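Ostel Bench Underframe, Fixed Height
Manufactured by Antunes

Overview
The Ostel is a welded steel underframe for light workshop, laboratory and classroom benches. It is supplied without a top and accepts any flat panel of suitable size, including solid timber, compact laminate and composite stone. The frame ships flat in one carton and is assembled with the hex key provided.

Specifications
Overall length: 1,407 mm
Height to underside of top: 792 mm
Minimum top thickness: 28 mm
Crossmembers: 2
Leg section: square tube, mild steel
Finish: powder coat, satin, light grey or charcoal
Feet: threaded levelling feet with non-marking pads
Top fixings: slotted brackets, screws included

Construction
Each end frame is a closed rectangle, fully welded and ground flush at the outer corners. The crossmembers bolt between the end frames through captive nuts, so the bench can be taken down and moved without loosening the top fixings on the end frames. Holes are drilled before coating. Touch-up paint is available from the spares counter in both colours.

The bracket slots run across the width of the frame. Solid timber tops move with changes in humidity and must be fixed through the slots with the washers supplied, screws firm but not hard down. Composite and laminate tops may be fixed anywhere along the slot. 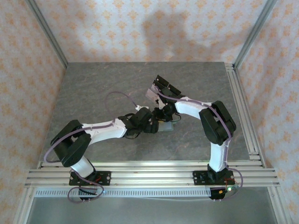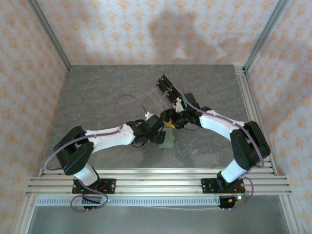
Can the frame be used with a stone or composite stone top?
Composite stone is suitable where the panel has been supplied with threaded inserts. Do not drill the panel on site. Natural stone needs a full-size timber substrate between the frame and the slab, and the substrate must meet the minimum top thickness on its own.

Assembly notes
Assemble the frame on its side on a clean floor. Fit all crossmember bolts finger-tight, stand the frame upright, check the diagonals, then tighten. Levelling feet are adjusted last, with the top in place. On tiled or uneven concrete floors, recheck the level after the first week of use.

Compatibility
The Jolar under-bench shelf fits this frame without drilling. Jolar castor sets do not – the thread differs from that of the levelling feet, and a castor plate cannot be welded on without voiding the warranty. Pillness modesty panels fit the rear crossmember on frames made after August. For older frames, order the adaptor strip.

Care
Wipe down with a damp cloth and mild detergent. Avoid chlorinated cleaners and abrasive pads. Chips in the coating should be touched up promptly in coastal areas.

Ordering
Please state colour and top material when ordering. Non-standard lengths are made to drawing – contact Simão Paiva in trade sales. Technical enquiries and load calculations go to Rüdiger Fröhlich.

Data sheet revised 20/02/2020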